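Removal Torque of Screw Closures After Storage: Effect of Liner Material and Temperature

Project report, Packaging Engineering Laboratory
Group members: Leokadia Baran, Dardo Cisternas, Dorota Czarnecka
Supervisor: Elżbieta Kołodziej

1. Background

A screw closure is tightened on the filling line to a set application torque. The torque needed to open it later is the removal torque. The two values are not the same. Part of the tightening load is lost when the liner under the cap relaxes, and part is lost when the threads of the cap and the neck creep against each other. If too much load is lost, the bottle may leak in transport. If the removal torque stays too high, people with weak grip have trouble opening the bottle.

The project was proposed by Sundley, a small filler of cooking oils and syrups. Their complaint records showed leaks in warm months, mainly in April and later, on lines where the application torque was within limits. The company had recently changed the liner in its caps from coated pulp to foam and wanted to know whether the change was the cause.

2. Objective

The objective was to compare the removal torque of caps with foam liners and caps with pulp liners after storage at room temperature and at a raised temperature. Leakage was recorded as a secondary result. The effect of vibration was left out of the project.

3. Materials

The bottles were 60 polyethylene samples from one production batch, all with the same neck finish. The caps were polypropylene, single start thread, without a tamper band. Both liner types were supplied by Ostrowski, already fitted in the caps. The bottles were filled with tap water colored with food dye, so that leaks could be seen on the blotting paper placed under each tray.

Before use, each neck was checked for flash on the sealing surface. Caps with a visibly tilted liner were set aside and replaced from the same bag.

4. Method

Caps were applied by hand on a Vunari spring torque tester. The application torque was 2 N·m for all samples. The bottle was clamped at the base and the cap was turned at a slow, steady rate until the pointer reached the mark. One person applied all caps in order to keep operator variation low. Half of the samples had foam liners and half had pulp.

Each half was then divided again. One part was stored upright on a shelf in the laboratory. The other part was stored in a heated cabinet set to the highest temperature recorded in the Sundley warehouse. The storage time was 6 weeks. The temperature in the cabinet was logged by a data logger with a memory of 2,000 readings, and the sampling interval was chosen so that the memory would not fill before the end of the test.

After storage, the heated samples were left on the bench overnight before measurement. Removal torque was taken as the peak reading at the first movement of the cap. The second peak, which appears on some samples when the liner separates from the neck, was ignored. Dorota Czarnecka read the tester and Dardo Cisternas wrote down the values without looking at the dial.

5. Results

All samples showed a removal torque below the application torque. At room temperature the difference between the liners was small, and the ranges for foam and pulp overlapped over most of their width. In the heated group the foam samples were clearly lower than the pulp samples, and the ranges did not overlap.

Scatter was larger for pulp in both groups. Several pulp liners had stuck to the sealing surface, and on these the pointer jumped when the bond broke. The values were kept in the data set, as a customer opening the bottle would meet the same resistance.

Stains on the blotting paper were found only under trays of heated foam samples. The stains were small and could not be assigned to single bottles, which stood too close together. This was a weakness in the tray layout.

6. Discussion

The results agree with the expected behavior of foam. Under constant compression and heat the cell walls collapse slowly and the liner takes a permanent set. The thread load falls with it. Pulp is stiffer and sets less, but its surface coating softens and adheres to the neck.

The change of liner is therefore a possible cause of the complaints, though the test does not prove it. Water was used in place of oil or syrup, and oil can act as a lubricant on the thread. Zdzisław Chmielewska, who runs the test laboratory, pointed out that cabinet temperature was constant while a warehouse cools at night. Cycling may increase the loss of load.

A retorque step shortly after filling would recover part of the early relaxation. Sundley has a spare station on the line, supplied by Sostero, where this could be tried without a change of layout.

7. Application to Manual Opening 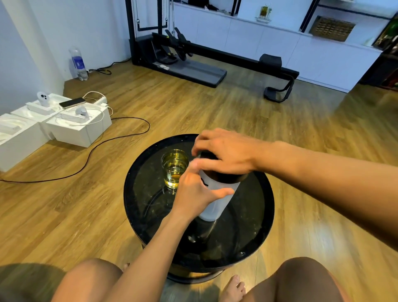
Removal torque measured on a clamped bottle is only part of what a user has to supply. On the tester the base is fixed and the cap is loaded evenly. At a table the user must also hold the bottle against the turning force, and the holding hand may become the limit on a smooth or narrow body. With a tall bottle, one hand can be placed on the upper side just below the cap while the fingers of the other rest over the cap, as on the white bottle with the black cap. The two hands are then close together along the height of the bottle, and little bending load reaches the base. Our clamp held the samples at the base, so the bending load in the test was different. A second fixture gripping the shoulder should be built before the removal values are compared with published data on hand strength.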